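Levthorpe Hall Association
Minutes of the General Meeting
Sunday, May 24, 2020, by conference call

The meeting opened once a quorum was on the line. The minutes of the March meeting were approved with one correction: the piano tuning was paid from the music fund, not from general funds.

1. Closure
The hall stays closed to all groups. Members agreed to look at the question again at the next meeting. Renters who paid ahead for spring dates may have a refund or move the booking to a later date. Two groups have asked for refunds so far and both were paid.

2. Floor of the main room
Brunard sent a written quote for sanding and sealing, with a choice between a clear finish and a tinted one. Several members spoke against the tint – it was tried in the side room and wore badly by the door. Others felt the chairs do more harm than any finish can fix and asked for felt pads before any money is spent on sanding.

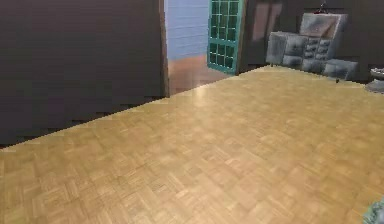
Parquet floor with dark wall at left, computer rendering.

Motion to accept the clear finish, with work to be done while the hall is closed. Seconded and carried, two opposed. A separate motion to spend up to $80 on felt pads carried with no one opposed.

3. Kitchen
The refrigerator has been emptied and unplugged. The door is to be left propped open. The old coffee urn leaks at the tap and will be thrown out. No replacement for now.

4. Fall supper
The Kırmızıgül dance group and the Skurkevine choir have both asked for the same Saturday. The choir would accept the week after if it can have the room in the afternoon to rehearse. The secretary will write to both groups. Ticket price was put off.

5. Money
The insurance bill of $600 has been paid. Dues stay at $30 for a household. A member asked whether dues could be cut for the months the hall is shut – discussed at some length, no motion made.

6. Other business
The lock on the side gate sticks and needs oil. Anyone holding a spare key is asked to tell the secretary, as the key list is out of date.

The next meeting will also be by phone, and the call-in number will be mailed with the agenda. Meeting adjourned.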